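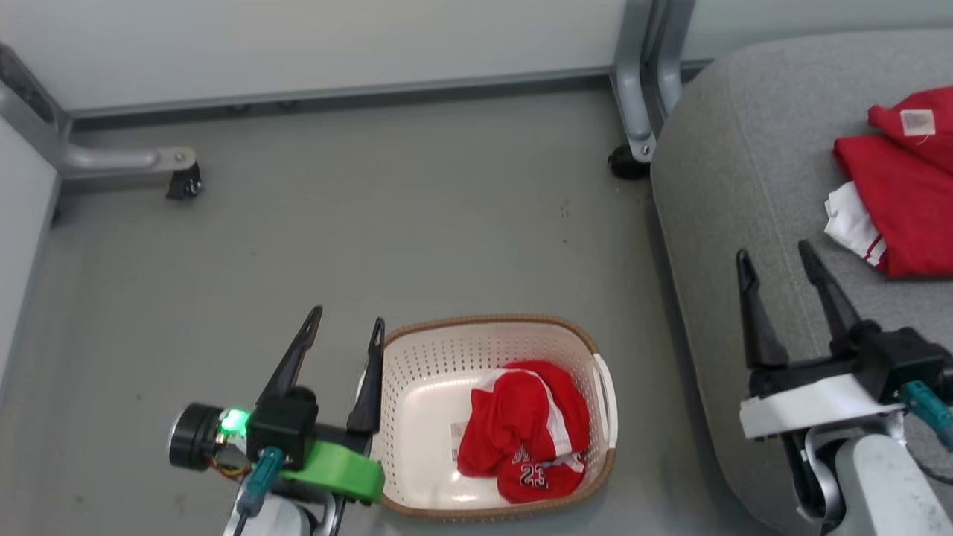 # Printed sportswear: sorting, washing and storage

These notes cover polyester jerseys and shorts with printed or heat-pressed numbers. Embroidered garments can follow the ordinary coloureds procedure. Wool football jumpers have their own sheet.

## Sorting

Use a perforated basket for worn sportswear. Solid-sided tubs hold moisture at the bottom, and polyester left damp against itself develops an odour that a normal cycle will not shift. A basket with holes in the sides will ventilate as long as the load is kept below the rim and the basket stands clear of the wall.

Sort by these rules, in order:

1. Red, maroon and navy go together for the first few washes. White side stripes on a red garment will pick up dye from the body fabric if it is left to soak.
2. Anything with a large printed number is turned inside out at the basket. Doing it at the machine means it gets missed.
3. Towels never go in with prints. Terry loops abrade the edges of the lettering.
4. Zips are closed and drawstrings tied.

Read the care tag before the first wash. If the tag is to be cut out, copy the temperature and drying symbols onto a card and tape it inside the laundry cupboard door. A tag that has faded can be treated as: cold wash, no bleach, no tumble dryer, no direct iron.

## Washing

Set the machine to cold, with spin limited to 900 rpm. Faster spins set creases across the numbers, and a crease in a heat-pressed print becomes a crack once it has been folded along the same line a few times. An 8 kg front loader should be run at half capacity for this type of load. Synthetic fabric is light for its volume, so judge by the drum and disregard the weight.

Liquid detergent only. Powder does not always dissolve in a short cold cycle and leaves pale marks on dark lettering. Drarnix liquid has given no trouble at half the marked dose. Fabric softener is left out entirely, as it coats the fibres and reduces wicking.

For grass stains, work undiluted liquid detergent in from the reverse side, leave for ten minutes and rinse before loading. Do not scrub over a print. For blood, cold water and patience. Deodorant build-up under the arms responds to a soak in one part white vinegar to four parts water, followed by a plain rinse.

Szu-yu Chiu ran the same red shorts through warm and cold cycles over a season and kept notes. The cold-washed pair retained its white piping. The warm-washed pair went pink at the hem by May.

## Drying

Remove the load promptly. Shake each piece once, turn the body right side out only if the print is fully dry, and hang from the hem with the pegs at the side seams. Pegging at the shoulder leaves points in the fabric. In full summer sun, dry inside out or under the verandah.

If a print has lifted at a corner, cover it with baking paper and press with a dry iron on the synthetic setting for ten seconds. Let it cool flat. Repeat once at most.

## The storage bay

A narrow bay framed in aluminium posts suits baskets and hanging sportswear better than a closed cupboard. Pale walls make dropped socks easier to find.

Points to check on an existing bay, or when assembling one from lengths of profile:

- **Feet.** Brackets at the base of each post must sit flat. Tighten the fasteners with the post held plumb. If a post leans after tightening, loosen the foot and start again; do not pull it straight from the top.
- **Rail at the wall.** Lint collects along the line where a base strip meets the floor. Run a crevice nozzle along it, then a damp microfibre cloth folded to an edge.
- **Clips.** Set clips on opposing posts at the same height if they are to carry a shelf. Mark with pencil and check across with a level. Cumulative error over a tall bay should stay under 2 mm.
- **Hinges and latches.** One drop of light machine oil, then wipe. Surplus oil will transfer to clothing. 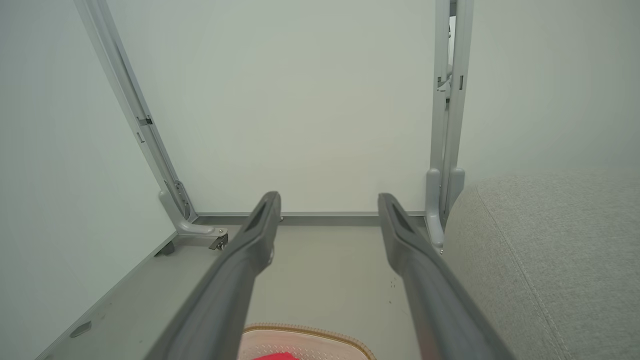

*Bracket feet at the base of the posts, with the grey strip along the bottom of the back wall.*

Shelf spacing of 333 mm divides a one-metre height into three equal openings, before allowing for the thickness of the shelves. Measure the basket first, including the rim and any moulded handle, and add a hand's width above it for lifting out. Rodrigo Salcedo measured only the body of his basket and had to move every clip up one position.

Clean aluminium posts with warm water and a little dishwashing liquid. Avoid oven cleaner, caustic soda and anything sold for drains, all of which etch the surface. Cream cleanser will dull an anodised finish. Steel wool leaves particles behind that rust and stain.

## Basket care

Wash the basket itself once a month. Stand it in the trough, spray with diluted detergent and work a bottle brush through the perforations from the outside. Rinse from the inside. Rubbed-off dye on white plastic usually comes away with bicarbonate of soda on a damp sponge. Methylated spirits will remove what is left, but test it on the underside first and keep it off any coloured trim.

Check around the handles for hairline cracks. A cracked edge snags knitted polyester, and a pulled thread beside a number cannot be repaired neatly. Smooth small burrs with 240-grit paper, used wet. Replace the basket if the crack runs into the holes.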